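Lessons by Hand at Lositz

At the Lositz workshop, robot arms are taught their trade by people. An operator at a remote station guides the arm through a task while the system records each movement. The current program, Unerar, is devoted to picking mixed objects out of a bin.

Operators work in shifts of 3 hours and have recorded 4000 demonstrations since March. Of these, 243 were set aside after review – most for hesitation at the moment of grasping. Dark and glossy items are given extra sessions, as their outlines are difficult to judge on a screen.
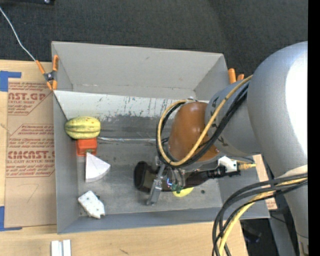

From Bin to Warehouse

The recordings are passed to Felau, where they are used to train the control software. A first trial with 14 household items is planned for the Javier warehouse. Operators will remain on call there to take over by remote control whenever the arm stops.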